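I was at the district court this morning, Tuesday, September 24, 2024, for the second hearing about the storage unit break-ins in Bimora. Many people from our street asked me to write what was said, so I will do it in small pieces.

Two men are charged. I will not write their names, because the judge has not yet decided if the younger one is treated as an adult. Please do not write them in the comments either.

The prosecutor says 73 units were opened between the end of June and the first week of this month. Most of them are in the long building behind Trakeck Road, the one with the green gates.
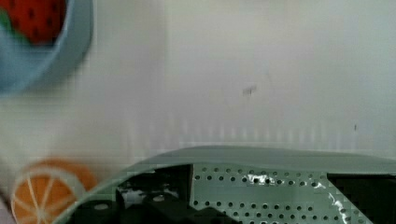 For those who did not follow from the start: the thieves did not break the doors. They cut the padlock, took what they wanted, and put a new padlock of the same type. So the owner came, his key did not work, and he thought the key was bad. Some people waited weeks before they asked the office.

Rogelio Gatchalian was the first witness. He rented two units there for his tile business. He said his key stopped working on a Friday and the office told him to use oil. When they finally cut the lock, his two saws and the compressor were gone.

The defense lawyer asked him if he had receipts. He had for the compressor only. I felt sorry for him, he was standing there with a plastic folder and his hands were shaking a little.

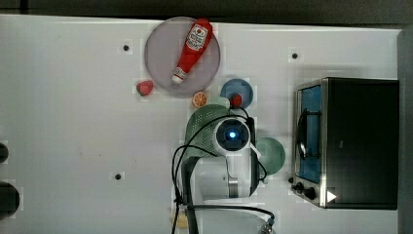
Then the police officer showed the tool. I expected something big, like what the fire brigade has, but it was a small battery cutter. The officer held it up for the judge. Think of a squeeze bottle of ketchup, like the red one lying across the plate, and you have the size I saw from the third row. It fits inside a jacket and makes less noise than a hair dryer, the officer said. After this the judge asked for a short break.

After the break they talked about the cameras. The company, Sandhu Storage, keeps the recordings for 30 days and then they are deleted. For the June and July break-ins there is nothing to look at.

There is a recording from September 2. It shows a gray van with no plate on the back. You can see one person, but not the face.
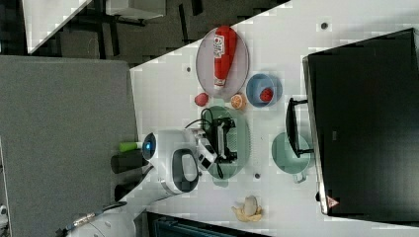
The stolen things were sold mostly through one man with a repair shop. The police found a notebook in his shop with the amounts. The biggest one is $1,972, for a motorcycle engine. He is not charged for now – he is speaking with the prosecutor, and his lawyer was sitting in the back.

What I did not understand is the insurance. The contract says the company pays up to $1,000 for each unit, but only if "signs of forced entry" are found. With a new padlock on the door there are no signs! The judge said this is a civil matter and she will not discuss it here.

If your unit was opened and you did not report it, you can still do it at the station. Bring the contract and the old key, also if it does not work. They want the old keys.

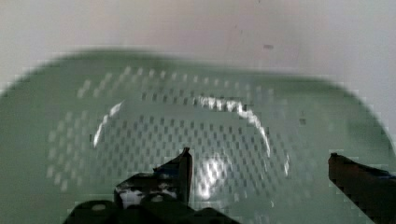

Consolacion Tolentino wrote under my last post that she went to the station already in August and they sent her home, because the padlock was "in good condition." She asks if she must go again. I think yes, and ask for a written number this time.

Next hearing is on Thursday of next week, same room, at 9:30. I work that morning but Jerome Layug will go and send me his notes.

One correction to what I wrote after the first hearing: the night guard was not fired. He moved to the day shift. I am sorry for this mistake, I heard it in the corridor and should have checked.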